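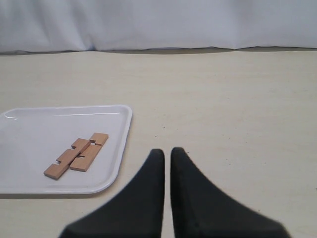
benchrat_07 replied: So did they cut your hours or not? Everyone who posts about this leaves that part out.

Forums > Shop Floor > Automation at Work > Two arms on the puzzle line, 7 weeks in

dovetail_dee
No, same hours. I'm at Astell, we do the wooden burr puzzles, and I used to put pieces together by hand all shift. Now I set pieces out in the trays, watch two cells, and step in when one stalls. My wrists feel great! My brain is mush by 2 p.m. though - watching is way more tiring than doing, and I did not see that coming.

Frimpong_fan
What kind of numbers are you getting? We're looking at the same thing at our Rikum plant and the sales guy was very smiley.

dovetail_dee
Best week so far was 2,992 puzzles. By hand the crew did 3,415 in a good week, so we're still behind. The notches are what kills it. If two pieces are lying right up against each other the gripper has a hard time getting in, and I end up nudging them apart.

benchrat_07
So you're slower AND bored. Sounds like a win for somebody upstairs.

oldglue
Disagree. I did 11 years of hand assembly and had surgery on both thumbs. Give me bored. Also they'll pass your old number, give it till March.

benchrat_07
And when they pass it, how many people do they need watching? There were 47 of us at Prukberg before the arms came in. Ask me how many now.

dovetail_dee
Yeah, I think about that one (a lot, mostly on the drive home). What bugs me today is smaller. We used to talk across the bench all day and now we're each parked at our own cell. I asked if they could turn the two stations to face each other and got a "maybe."

oldglue
Push on that. Ours got moved after we put it in writing.

Frimpong_fan
Did you get any extra pay for the new job title? Ours says "cell operator" and it's the same rate.

dovetail_dee
Same rate here too. I'm bringing it up at my review in January.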